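Taming the Paper Pile

I used to lose a bill every November, like clockwork, so I finally made some rules for my desk. 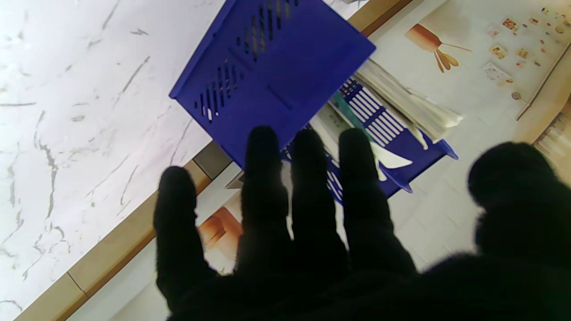
How often should you sort your mail?
Once a day, right when it comes in, even if you only have a minute. I stand by the recycling bin and open everything – catalogs never make it to the desk at all.

Anything I have to pay goes in one tray, face up, with the due date circled in red. Receipts I keep for 40 days, then toss unless it's something with a warranty (the toaster, the drill, my good boots!). My neighbor Erzsébet Szalai swears by a shoebox, and her taxes are done before mine every year, so use what you like.

Oh, and staple, don't paper clip. Clips grab whatever's next to them, and I once mailed my dentist a lasagna recipe.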